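Riltville Culinary Institute
The evening kitchen management certificate opens for its next intake in September. The posts below set out who may apply, how the course is arranged and what is expected of working cooks who join it.

The certificate is meant for people already employed in hotel, restaurant or catering kitchens who wish to move into a sous chef or kitchen manager post. It does not replace basic cookery training.

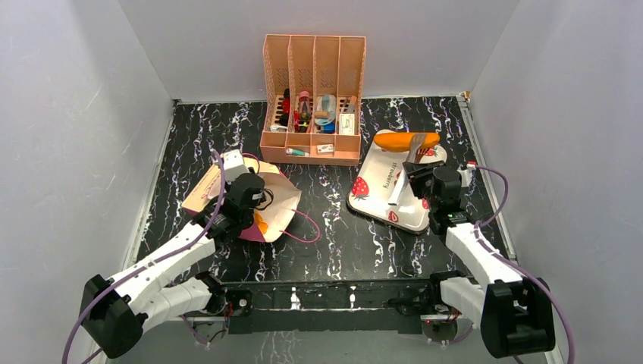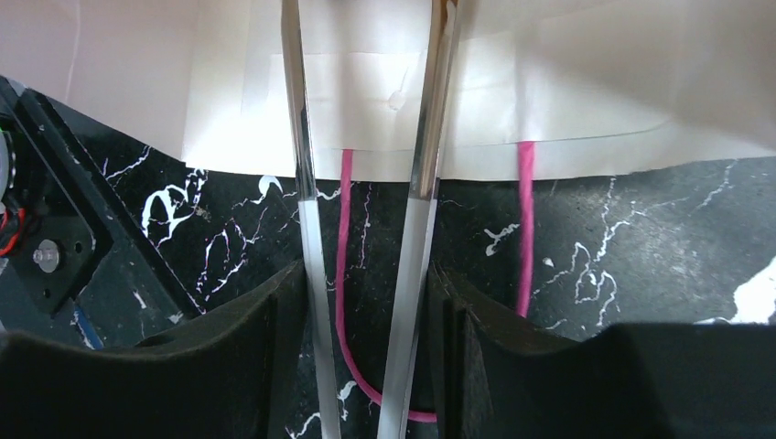

Desk organizer; white paper bag with pink cord handle.

Riltville Culinary Institute
Applicants should have worked in a professional kitchen at the level of line cook or higher. Time spent in pastry, butchery, banqueting and staff dining all counts. Front-of-house experience is welcome but cannot stand in for kitchen hours.

Riltville Culinary Institute
Graduates of the day program have logged over 2060 hours in our training kitchens and may apply directly. All other applicants should send a letter from a current or former head chef confirming the stations they have worked.

Riltville Culinary Institute
A note on résumés. Please list each post with the name of the kitchen, the number of covers on a usual night and your own duties. A long list of famous properties tells the admissions panel little if it does not say what you cooked there or whom you supervised.

Riltville Culinary Institute
Competition results may be included. Please give the name of the event, the category and the award. Photographs of plated dishes are not needed at this stage and will not be reviewed.

Riltville Culinary Institute
The course runs for 12 weeks. Classes meet on two evenings each week, and the schedule is sent with the offer letter. We know that kitchen rosters change at short notice, and students may make up a missed class in the parallel group by writing to the program office first.

Riltville Culinary Institute
Food costing and menu pricing are taught by Vesela Todorova, formerly executive chef at the Jinov Hotel. Students bring one menu from their own workplace and cost it line by line, including trim loss and staff meals. Menus are treated as confidential.

Riltville Culinary Institute
Radomir Omerović leads the sessions on ordering, receiving and storage. These cover supplier agreements, cold-chain records, stock rotation and the monthly count. Students will need a calculator and closed shoes, as part of the teaching takes place in the loading area.

Riltville Culinary Institute
Sewwandi Sultana teaches the unit on leading a brigade. Subjects include writing a roster, briefing a team before service, handling complaints between stations and giving a new cook a fair trial shift. The unit is assessed by a written roster and a spoken briefing – there is no examination.

Riltville Culinary Institute
Each student completes a placement of three shifts in a kitchen other than their own. Host kitchens for this intake are the Cirnudlow Conference Center, the Jinov Hotel and the Haverford Grill. We try to respect preferences, but placements depend on the needs of the host.

Riltville Culinary Institute
Placement students shadow the sous chef on duty. They are not to be used to fill gaps in the line, and all three hosts have agreed to this in writing. Concerns should be raised with the placement coordinator, Zuleica Aguiar, on the same day if possible.

Riltville Culinary Institute
Uniform: white jacket, dark trousers, apron and head covering. Jackets bearing the name of a current employer are accepted for classes but not for placements. Knives are provided in the teaching kitchens. Students who prefer their own should bring them in a closed roll.

Riltville Culinary Institute
Several followers have asked about food safety cards. A valid card is required on the first evening. If yours will expire during the course, please renew it beforehand and bring the new one with you.

Riltville Culinary Institute
Employers may pay the fee in full or in part. In that case the invoice is sent to the business, and a short attendance report is available on request. Grades are released to the student only.

Riltville Culinary Institute
Application forms are available from the admissions desk and on the courses page. Questions on eligibility go to Maxine Sheehan, Head of Admissions. Replies to this thread are read during office hours – please do not post personal details here.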